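Two Hands, One Box: Hand-held Gripper Demos for Packing Small Snacks

4. Data and Task Setup

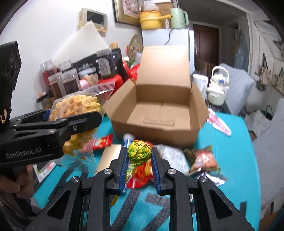 Civano Working Draft — Section 4
Author: M. Tessaly, research engineer, Smadi project

Figure 4. Packing task, table view. Right gripper closed on a wrapped lollipop, left gripper holding a clear bag of puffed corn. Open box in the middle of the table.

4.1 Task

The task is plain. Small packaged snacks on a table, one open cardboard box, two hand-held grippers. The operator moves the items into the box, with either hand or both. No fixed order. An episode ends when the operator says it ends, or when the time limit runs out. We call the task set Pollus in the rest of the paper, and the policy trained on it Dariron.

We picked snacks for the spread in shape and stiffness. A lollipop is hard and round and gives the fingers very little to hold. A puffed corn bag is mostly air, and the outline changes each time it is squeezed. Flat packets sit low to the cloth and have to be pinched at an edge or a seam. Foil is crinkly and shiny, which hurts the image features more than we expected (see 4.5). All four kinds are on the table in Figure 4.

Sessions were recorded in homes, not in a lab. Background left as it was. Jars, a kettle, a chair with cloth on it, whatever the room had. An earlier version of the set used a bare white table and the policy from it did poorly the moment anything stood behind the box. So we stopped clearing rooms.

4.2 Collection

1,000 episodes in total. 800 for training, the rest held out. The split is by room and not by episode, so no room shows up on both sides. An episode is capped at 45 seconds. Most recording was done in April, with one later round to fill in thin object classes.

Each gripper records its own view and its own finger opening. The two streams are lined up by clock after the session. Where the clocks drifted by more than one video frame we re-aligned by hand using the first moment both grippers were in the same view. Slow work, and we would use a shared trigger next time.

Operators got one page of instructions. Keep the fingers in view. Do not drag items along the cloth. Do not reach over the other gripper. Past that they were free to choose what to grab and which hand to use, and they chose very differently. Some empty one side of the table first. Others take the big light items early and drop the small ones in the gaps. We did not try to even this out.

4.3 Labels

Three labels per grasp: item class, hand, outcome. Item class is coarse — hard round, air-filled bag, flat packet, foil, tube. Outcome is one of placed, dropped, released early. "Released early" means the operator opened the fingers on purpose before the item was over the box, mostly to get a better grip. At first we had folded this in with drops, and it made the operators look clumsy and taught the model that re-grasping is failure. Splitting the two was the single most useful change we made to the labels.

Stacked items are a special case. In Figure 4 the lollipop is on top of a red-and-orange packet. A grasp there can pick up one item or two, and from the wrist view it is not always clear which until the hand moves. We mark these grasps as "contact with second item" and leave the class as the item the fingers are closed on.

4.4 Policy input

Dariron takes both wrist views and both finger openings, and puts out relative motion for each hand plus a target opening. No outside camera. No depth. Views are scaled down to a small square before going in, wich loses the print on the wrappers but keeps the color blocks, and color seems to be what the model leans on.

One thing matters for two-hand work: each view often contains the other gripper. In the example it is large, at the left, with a full bag in its fingers. We tried masking the other gripper out. Results got worse. The model seems to use it to decide when to wait, and with the mask on, both hands went for the box opening at the same time far more often. Mask dropped, unmasked views used in all results below.

4.5 What went wrong

We went through 31 failed rollouts by hand. Not a big sample, so read this as notes.

Air-filled bags were the most common trouble. The fingers close on the loose top edge, the bag swings, and it catches on a box flap on the way in. Human operators come in from higher up. The policy cuts the corner. Adding more bag episodes helped a little, raising the approach height by rule helped more, but we leave the rule out of the main numbers.

Foil came second. The policy closes a bit short, as if the package began nearer than it does. Likley the bright patches, though we have no clean test for it.

Hard round items were better than we feared. Fingers slip off when the closing point is above the middle, and the policy mostly tries again lower down without any special training for it. We put this down to the "released early" episodes staying in the set. Removing them and retraining brought the slips back and the retries went away.

Flaps deserve a note. In our episodes they were left standing and were not taped or folded back, so the opening is different from one box to the next. Some rollouts end with an item resting on a flap. Counted as failure here, even where a nudge would have sent it in.

Section 5 compares one-hand and two-hand versions on the held-out rooms.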